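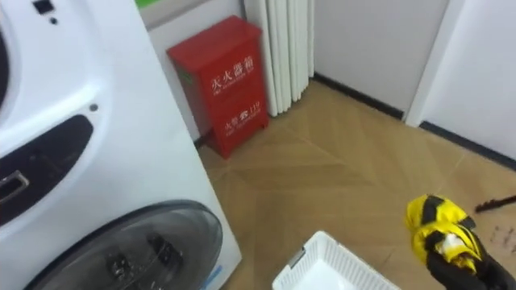
Songs, soup and a very long raffle

Well, we did it! The Destdale benefit supper went off last month, and I'm still finding raffle stubs in my coat pockets. If you missed it, the evening was in aid of the Jondcombe children's hospice, and every one of the 100 seats was sold before the posters even came back from the printer.

The Šimkus family band played two sets (the second ran way over, and I for one wasn't going to stop them) and got even the back tables up for a waltz. Then came the auction – 13 lots, starting with a hand-stitched quilt and ending with a weekend at a lake cabin that had two tables bidding against each other until I lost track of who was winning. My own bid of $20 on the fishing lesson lasted maybe four seconds.

Big thanks to Plekon for the loan of the sound system and for driving it both ways, and to everyone who brought soup. The pea and ham pot was scraped clean by 8 p.m., so whoever made it, please send me the recipe!

We're already talking about August for the next one, outdoors this time if we can get the field. If you sing, play, or own a big tent, drop me a line at the newsletter desk. And there's a green umbrella still waiting for its owner in the coat room.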